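Search this site
Enter keywords
Go

Two arms, one zipper: a shop build at Mudgway

January
By Lambros Panagiotou

Aliki Fragkou has been building a two-armed manipulator in the shared workshop at Mudgway for most of two years. The project is called Fisura. It runs next to a window, on a bench she uses on Friday evenings and whenever the laser cutter crew has gone home.

The arms were bought as joint modules and assembled in the shop. Fragkou wrote the control software herself, on top of an open motion library she declines to recommend. "It does the math correctly and documents none of it," she said. "I have 985 lines of wrapper code whose only job is to remember which way each joint turns."

Her current problem is zippers. She picked them after a run of simpler tasks, mostly stacking and sorting, which she found the arms could do with one side parked. A zipper on a soft pouch needs both. One gripper has to keep hold of the body while the other moves the pull, and the pouch changes shape the whole time.

"A rigid box gives you a fixed frame of reference," she said. "With a pouch you grab the edge and the thing you measured a second ago has moved. So the right arm holds, the left arm finds the pull, and then you measure again."

The pouch on the bench is frosted plastic with pale green trim, and a fuzzy green pom-pom hangs from its zipper. Fragkou had been using a plain metal tab before that. The two-finger grippers close on the tab with very little contact area, and any error in wrist angle let it slip. The pom-pom compresses between the fingers and tolerates a poor approach.
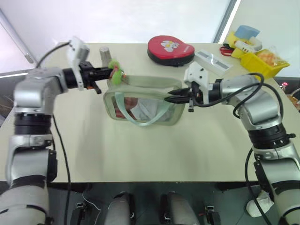 Sensing and cable routing

Each wrist carries a sensor in a white housing. Fragkou designed both brackets and printed them in the shop, then reprinted them after the first set flexed under load. The offset between the sensor and the fingertips is measured by hand and entered in a config file. She checks it at the start of every session.

Clear plastic is hard on the depth readings. The window of the pouch reflects whatever is near it, including the operator. "My own face was showing up as a surface," she said. "I spent an evening tuning a filter before I moved my chair." Her present approach ignores the window and works from the fabric trim, which returns a stable edge under most light. Late afternoon is still bad. She has asked the workshop for a blind.

The cables are a longer complaint. They run outside the arms, with slack loops over the upper joints. Fragkou tried tying them down tightly and lost a connector when an elbow went past its usual range. The loops are ugly and they limit how close the arms can pass each other, but they have held up. A slimmer harness from Tanden is on order.

Test procedure

A full test is 100 attempts, logged in batches. The pouch is put down by hand at a slightly different angle each time. Fragkou leaves other objects on the table on purpose, toward the back, so that the detector has something to reject. Scissors with red handles gave it trouble early on, she said, for reasons she never traced.

She would not give a success rate. "It depends what you call open. If you mean open enough to put a hand in, the number drops." A cycle takes roughly 6 minutes with the speed limits she uses when other members are in the room.

Asked about force control, she said the grippers report motor current and she treats that as a rough stand-in for grip force. Proper fingertip sensors from Jatix would cost more than she wants to spend on parts that wear out. For now the left arm stops pulling when the current rises above a set threshold, backs off a few millimeters and tries again at a shallower angle.

The next change is to the right arm. It grips the pouch at the edge, which leaves the far end free to lift when the pull starts to move. She plans to try a lower hold, closer to the tabletop, and to rerun the same batches with no other changes. The config files will go on the workshop server once she has cleaned up the comments.

Last updated: January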